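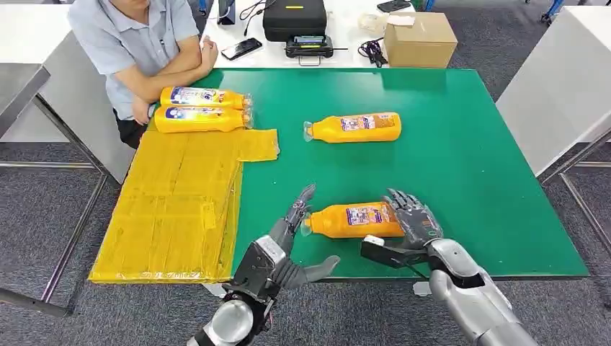 Gheorghița says the thumb offset is fine and we should leave it alone until September. I doubt it. She zeroed it with the hand open, and the joint only goes off when it closes on something.

5 March 2022, detergent cell. Recalibrated the right thumb again — third offset file, saved as 202. Wiped the bellows, checked the finger screws, all tight. The Pellska manual says to recheck every 800 cycles. I don't believe that figure for pouring work.
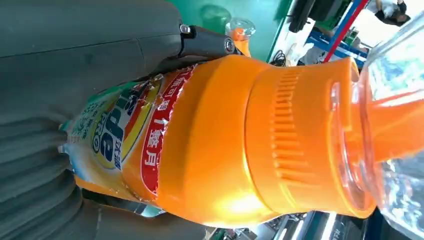

Grip force stays at 6 until I see a reason to change it. Detura's tuning note wants it higher, but whoever wrote it never had to clean a finger joint. Torn labels go on the list too — scraps of paper near the pivot are asking for trouble.

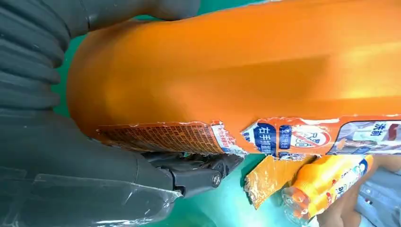 Tudor thinks 700 cycles is a safer interval, and that the bolt should get a paint mark so we can tell if it turns. Fine by me on the paint. The interval is still a guess.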